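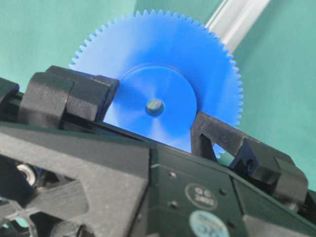
Quem me lê há mais tempo sabe que a bancada cá de casa é dividida com o trabalho, e que metade das dicas desta página nasceu de asneiras minhas no laboratório. Desde July, quer dizer, desde julho (passo o dia a escrever em inglês, desculpem!), ando metida no projeto Oltska, em que dois braços têm de enfiar uma roda dentada num eixo preso a uma estrutura de perfis. Parece coisa de miúdos. Não é!

O que andamos a estudar é simples de contar: será que o robô aprende melhor com muitas demonstrações iguais, ou com menos demonstrações mas com a peça pousada de maneiras diferentes? Gravámos 400 tentativas conduzidas por pessoas, treinámos o mesmo modelo das duas maneiras e depois deixámo-lo trabalhar sozinho. Com tudo sempre arrumadinho no mesmo sítio, acertou em 17 por cento das provas. Com as posições variadas, 33 por cento. Continua a falhar mais do que acerta, eu sei, mas para nós foi uma festa, e pelo caminho fui juntando uns truques que servem a qualquer pessoa que monte engrenagens, relógios, brinquedos ou a batedeira da avó.

Pano liso por baixo

Ponham um pano de uma só cor, baço, debaixo do trabalho. O nosso é esverdeado e as peças pequenas saltam logo à vista (às pessoas e às câmaras). Um tampo brilhante dá reflexos e um pano às riscas é um pesadelo, já experimentei os dois. Se o pano tiver vincos, passem-no a ferro morno. Eu raramente passo, confesso, e depois ando à procura de anilhas nas dobras.

Pegar pelo cubo

Numa roda de plástico com dentes finos, segurem pelo ressalto do meio sempre que ele tenha altura para isso. Nas primeiras gravações cada pessoa pegava como lhe dava jeito e o modelo aprendia uma mistura esquisita de todas as pegas. Em casa acontece parecido: quem agarra pelos dentes acaba por rodar a peça sem querer mesmo na altura de a encaixar.

Espreitar pelo furo

Antes de empurrar, alinhem o olho com o furo e só depois avancem. As câmaras junto às garras fazem esse papel no nosso método, e quando as desligámos para comparar, o resultado caiu a pique. À mão, um espelhinho de dentista faz milagres nos cantos onde a cabeça não cabe. 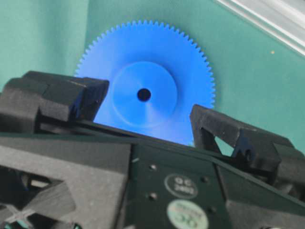

Roda dentada azul entre os dois dedos da garra, com o furo do eixo bem à vista.

Se a peça prender a meio, não forcem. Recuem um bocadinho, rodem muito pouco e tentem outra vez. Nós chamamos a isto "a volta do Rebane", que era o nome da rotina antiga, e acabámos por incluir de propósito demonstrações com esse recuo. Antes deitávamos fora todas as gravações em que alguém hesitava, e que pena me dá agora! O modelo que nunca tinha visto ninguém corrigir um engano ficava a empurrar, a empurrar, a empurrar.

Mudar a peça de sítio

Esta é a minha preferida e vem direitinha do estudo. Quando estiverem a treinar uma montagem, comecem cada repetição com as peças noutra posição. Nós usámos 4 zonas de partida e rodávamos também a estrutura, para os perfis não ficarem sempre alinhados com a borda da mesa.

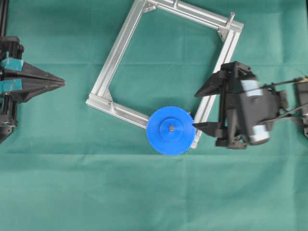 Custa mais ao princípio, claro, e os primeiros dias foram de arrancar cabelos, mas depois já não se depende de ter tudo no lugar do costume. Fiz o mesmo em casa com a máquina de costura: agora enfio a linha com ela virada para a janela ou para a parede, tanto faz.

Apontar os falhanços

Tenham um caderno ao lado. Uma linha por tentativa chega: onde estava a peça, onde prendeu, o que mudaram. As minhas notas do Irneck, o projeto anterior, eram só dos dias bons e não me serviram para nada quando quis comparar.

Para a próxima trago a parte dos eixos apertados e o que andamos a experimentar com o Jistano, que é o programa onde marcamos as gravações. Se tiverem truques para não perder parafusos pequenos, deixem nos comentários, que eu preciso mesmo!

Publicado em 15/10/2026, em Oficina e bancada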